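An Afternoon at the Betham Open Day

February 2023

My friend Cecilia Laryea has been after me for months to come and see where she works, and when Betham opened its doors to families and friends I finally ran out of excuses (the drive is over 90 minutes, in my defense). I'm so glad I went!

There were 14 of us in the first group, plus a very patient guide named Kwabena Antwi, who answered every question I had, and I had a lot of them. He started us off with the view from the robot's wrist, and I could have stayed there all day. You get the two black fingers, a big stretch of table, and whatever happens to be nearby, and I kept thinking how odd it must be to find your way around a table like that. 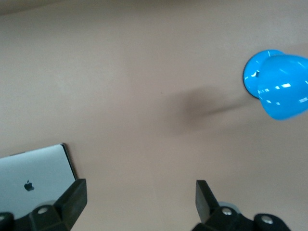
Looking out past the gripper, with the laptop down in the corner.

I would have guessed a laptop was an easy thing to handle, being flat and well behaved. Kwabena said to go home and try lifting one using only a finger and thumb on each hand, and not to use my own computer for it. (I did use my own. It's fine.)

We then talked for a good while about why two arms are so much harder than one, with Ekua Sarpong chiming in from the back, and I was pleased to follow at least half of it. The arms are bigger than I had pictured, white with black bands at the joints, and there is something rather courtly about the two of them leaning in over one closed computer.

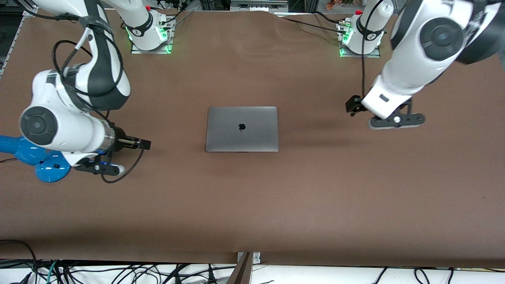 Coffee, and Getting There

Coffee was in the front hall, with a very good lemon cake. If you go to the next one in July, take the Grerham road and leave yourself plenty of time for parking.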